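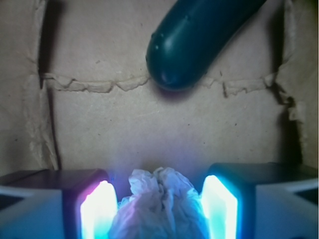 What does a study of bagging with touch-sensitive grippers need from its participants?

Steady hands, patience with repetition, and a willingness to do the same short task many times while the equipment records. No background in robotics or programming is required.

Call for participants: Vendden bagging study, second phase

The Vendden group is recruiting 38 adults for the second phase of its study on handling thin, flexible packaging. Sessions take place at the Gulumel building, ground floor, throughout March. Applications close on 3rd March.

Background

Plastic bags are hard for robots to handle. They fold in ways a camera cannot fully see, and a grip that holds one layer may miss the other. In the first phase we trained a control policy on demonstrations from our own staff, using wrist camera images alone. It opened bags well enough but often lost the rim when an item was brought to it. Adding the signal from the finger pads reduced these losses — but only for operators whose habits were already in the training set. We do not know how much of that result comes from the touch signal and how much from having very few demonstrators.

The second phase is designed to separate the two. We need demonstrations from people who have never used our equipment and who differ in hand size, strength and dominant hand.

What participants do

Each participant attends 3 sessions on separate days. A session consists of a short practice period followed by recorded trials. In a trial you guide a gripper by hand to take hold of a bag, open it, and place a lightweight item inside. Items include plastic vegetables, small boxes and soft goods. Some trials are run inside cardboard enclosures, which limit the approach angle and change the lighting on the wrist camera.

Over the full set of sessions a participant completes almost 200 trials. Failed trials are kept and labeled as failures. Please do not try to repair a bad grip unless the session lead asks you to — we use those recordings to train the part of the system that detects slipping.

After each block you fill in a short rating form on effort and perceived control.

Who can apply

Applicants must be 18 or older, able to stand or sit at a bench for the length of a session, and able to read instructions in English. Normal or corrected vision is required. Left-handed applicants are especially encouraged, as they were missing from the first phase.

You cannot take part if you have a wrist or hand injury under treatment, if you are sensitive to bright light at close range, or if you worked on the earlier Mughal or Fulano grasping projects.

Payment and data

Participants receive a fixed payment at the end of each session, whether or not the trials succeed. Travel within the city is refunded on presentation of a ticket.

We record gripper position, pad images, wrist camera video and your ratings. Faces and voices are not recorded. Data are stored under a participant code, and you may withdraw your recordings up to 8 weeks after your last session. Later withdrawal is not possible once the policy has been trained.

How to apply

Complete the form at the Gulumel front desk or request it from the Vendden study office. State your dominant hand, your available mornings or afternoons, and any previous experience with robot arms or remote handling. Selected applicants receive a consent sheet and a choice of session times. Applicants who are not selected are placed on a reserve list for the rest of the phase unless they ask to be removed.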